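How a Ghost Story Changes as It Is Told

A ghost story is a kind of folk tale. Folk tales are stories passed from one person to another, mostly by speaking. The people who study them are called folklorists. A folklorist does not have to decide whether a ghost is real. The job is to find out who told the story, when they told it, and which parts changed along the way.

What is a variant?

When the same story is told in different ways, each way is called a variant. Two variants have the same basic plot. The small details are different.

Take the story of the Kvaran lamp. Kvaran is a fishing harbour with a stone breakwater. In the story, a lamp is seen moving along the breakwater at night, and no one is carrying it. The local library has 11 variants of this story on file. In the oldest one, the lamp belongs to a net mender. In four later ones, it belongs to a ship's pilot. In one, there is no lamp at all, only the sound of boots.

The parts that stay the same in most variants are called the core. For the Kvaran lamp, the core is a light, the breakwater and the night. The parts that come and go are called the details.

Why do the details change?

There are several causes.

Forgetting. A person hears a story once and repeats it a year later. Names are lost first. Numbers are often lost next. Places tend to last longer, especially if the listener can walk past them.

Filling in. When a teller forgets a part, the story has a gap. The teller puts something in the gap so that the story still makes sense. Usually it is something the teller already knows. A teller who grew up near a railway may put in a train guard.

Moving. A story can travel to a new town. If the new town has no breakwater, the ghost may walk along a bridge or a pier. In Tamunis, which is far from the sea, there is a story very close to the Kvaran one. The lamp moves along the wall of a dam.

Joining. Two stories can be stuck together. This happens when they share a place or a type of person. The result may be longer than either of the first two.

How is a story collected?

A collector visits a teller and asks to hear the story from start to finish. The collector does not correct the teller and does not help with missing parts. The words are recorded on a sound recorder and typed out later. A typed copy of spoken words is called a transcript.

Each transcript is given a number. The collector also writes down the teller's age, the place where the story was told and the person the teller first heard it from. That last piece of information is the most useful. With enough of it, a folklorist can draw a chart that looks like a family tree, with the oldest known variant at the top.

The Varico Folk Tale Index holds 381 transcripts. It was put together by Jianguo Lei, who sorted them by core and not by title. Titles are a poor guide. "The Grey Walker" and "Old Plondex" are the same story, but "The Lady on the Stairs" is the name of two stories that have nothing in common.

Can a ghost story be used as evidence?

It can, but only for some things. A story about a ghost in a mill does not prove there was a ghost. It may show that there was once a mill. Folklorists check this against old maps, newspapers and town records. If the map shows a mill in the same spot, the story has kept a true piece of local history. If there was never a mill, that is recorded too.

A story can also show what people worried about. Stories from harbours often deal with storms and drowning. Stories from mining towns often deal with knocking sounds underground.

Try it yourself

You need a short story and at least four people.

1. Write down a ghost story of five or six sentences. Include one name, one number, one colour and one place.
2. Read it aloud to the first person, once only. The others should be out of the room.
3. The first person tells it to the second, the second tells it to the third, and so on.
4. The last person tells the story while you write it down.
5. Compare the two versions. Underline the core in both. Circle every detail that has changed.

Check the name, the number, the colour and the place. Make a table showing which ones lasted. Repeat the test with a different group and see if the results match.

Words to know

Core: the parts of a story found in most of its variants.
Folklorist: a person who studies stories and customs.
Transcript: spoken words that have been typed or written out.
Variant: one way of telling a story.
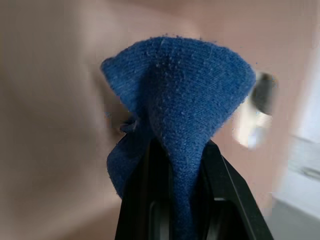
Blue knit fabric, with small pale flecks of lint near the top.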